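OK it's been a few weeks since I posted about the two-arm build, so time for a long thread. Grab a snack. Ideally a bread one, you'll see why.

Quick catch-up for new people: I'm putting together a pair of robot arms at Rowbotham, the shared workshop I've been going to since last spring. Left arm has a plain gripper. Right arm has a full hand with fingers. The whole thing is called Nokurico and no, I can't tell you what it means, I just liked how it sounded.

February was basically all wiring. I redid the left wrist cable 4 times. The trick that finally stuck was leaving a big lazy loop over the top of the arm so the joint can turn all the way without tugging on the plug. Looks goofy, works great!

Then the tabletop. I was running on bare table for ages and everything slid. A cutting mat fixed so much of that – grippy surface, and the grid means I can put things back in the same spot every single time. Cheapest upgrade on the whole project and I'm a little mad I waited.

So the current job is "put the bread in the bowl." I know it sounds tiny. It is the most fun I've had with this thing.
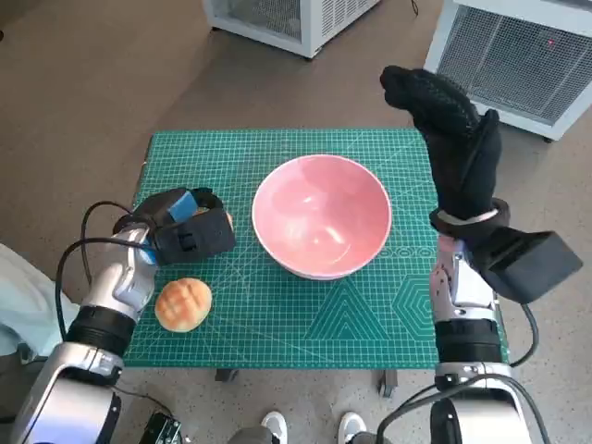 Bun, bowl, gripper on the left, hand on the right. Saturday setup at Rowbotham.

Why bread? It squishes. With a hard block the gripper either has it or it doesn't. A bun gives you this whole mushy in-between where too much squeeze leaves a dent and too little drops it. You learn a lot about your grip settings really fast.

Also the crackly tops shed crumbs like crazy, and I've been finding them in the grid lines for days. Small brush lives next to the keyboard now.

Numbers, for the people who always ask (I love you): 673 tries logged so far with the left gripper. My best streak without a drop is 20. I yelled. Somebody at the laser cutter yelled back.

The right hand is behind schedule. Fingers open and close nicely, but the thumb timing is off, so it pinches air and then the thumb shows up late like it missed the bus. For now I mostly park it up and out of the way while the left side does the work.

I did put a knit glove over it and that helped more than I expected. Bare fingertips were way too slippery on anything smooth. The bowl is glazed, so that's going to be the real test once the thumb behaves.

Software side: I wrote a little logging tool called Stemach that saves every joint position plus a note from me. It's 1,593 lines now and maybe half of those are me arguing with myself in comments. I'll share it once I've cleaned out the swearing.

Biggest bug of the month was dumb. Left and right were swapped in one config file, so I'd ask for a small move on one side and the other arm would go for a stroll. Two evenings! I have labels on everything now, including the plugs.

Next up: holding the bowl steady with the right hand while the left drops the bun in. Both arms moving at once, over the same bit of mat, with me hovering by the stop button.

If anyone has tuned a thumb on a hand like this, please tell me what you did about the lag. I've tried starting it earlier and it just knocks the bun over.

Going back in tomorrow after lunch. Need to stop at the bakery first.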